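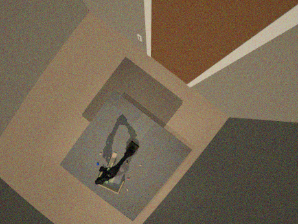 Square gray table on a beige floor, from overhead. Rendered view.

2025-09-07

Humidity log for the cellar, continued. The Visser hygrometer and the old Clokeo dial still disagree by 8 points. Put both in a sealed jar with damp salt overnight. At equilibrium the jar should sit near 75 percent. Visser read 74, Clokeo read 66. The dial gets a correction of plus 9 from now on, written on masking tape on the back. All dial readings since spring are low by that amount, so the cellar has been wetter than I thought.

Took the shelf boards down from the north wall. Two of them have gray bloom along the back edge, none on the front. The gap to the masonry was 12 mm. Riet Van den Broek keeps hers at 50 and has had no trouble, but her wall is brick and mine is rubble stone with lime mortar, so I don't expect the same result at the same spacing. Will try 50 anyway. New brackets needed. Storketti has a longer one in galvanized steel.

Wiped the bloom off with alcohol and stood the boards on edge in the hall. Weighed the worse one on the kitchen scale before it went out there. Will weigh it again every other evening until it stops losing.

Prakash Hegde called about the fan. He thinks running it in the afternoon is the mistake: the outside air is warm and carries more water, and it drops that water on the stone. Worked it through with the psychrometric chart after supper. Outside at 24 degrees and 60 percent, dew point is just under 16. North wall surface this afternoon was 14. He is right. Moved the timer to run from 4 to 6 in the morning – two hours, same low speed. A proper controller would compare dew points inside and out, but I am not buying one before November.

Apples: Tineke Van Dijk wants to bring hers over again this year. Told her not yet. Potatoes are in, single layer, paper over the top.

Drain by the steps still slow. Rodded it as far as the bend and got silt and one snail shell. Arnout Dijkstra has the long rods until next week.

Readings at 22:00: air 15.5, wall 14, Visser 83, dial 74 uncorrected.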